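Hembridge Home Forum > Kitchen & Table > Serving baskets: does anyone really use them?

This site uses cookies to remember your login. Accept / Settings

Posted Friday, 7:42 pm by crustless_wonder
232 views · 3 shares

I have inherited a stack of woven bread baskets and am running a sandwich lunch for work next month. My plan is to put the wrapped wedges straight in the baskets. My sister says baskets are for rolls and that sandwiches go on a tray like civilized food. Settle this, please. She is insufferable when right.

Reply from Ondrejka
Sister is right. A tray stacks, wipes down and holds four times as much. A basket holds a few sandwiches and then a landslide.

Reply from mapleandrye
Disagree. Trays make everything look like a hospital. If they're wrapped, the weave never touches the bread, so what's the harm? Ours have done nearly 3000 lunches between them and the only casualty was one rim, chewed by a dog with no remorse.

Reply from Ondrejka
I'd like to see the log book for those 3000 lunches.

Reply from mapleandrye
It's next to the dog's apology.

Reply from pestport_pete
Unwrapped is where you get in trouble. Crumbs go down into the weave and they live there now. I shake mine over the sink, go at it with a dry pastry brush, and still find sesame seeds from a previous administration.

Reply from crustless_wonder
They'll be wrapped. Trying to decide on shape now. The oval ones are deep and things vanish in them. The round one is shallow with a thick braided rim. I put one wedge in it next to a white tray to compare, and I'm leaning basket. Point up and to the left, for drama.
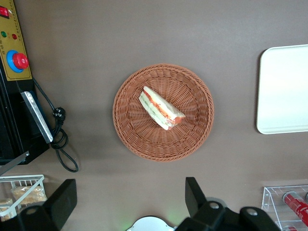 Round basket vs. white tray: votes so far

Ondrejka: Tray. One sandwich in a basket looks like it's waiting to be adopted.

mapleandrye: Basket, obviously. The red and green stripes look great against the reddish brown. On white they'd look like a flag.

pestport_pete: Basket for show, tray for refills. Turn the cut side toward people so they can see what they're getting.

crustless_wonder: My sister has read this thread and is claiming victory on the strength of one vote. Going with Pete's version. She's bringing the tray.

2789 members · Sign up for the Hembridge weekly newsletter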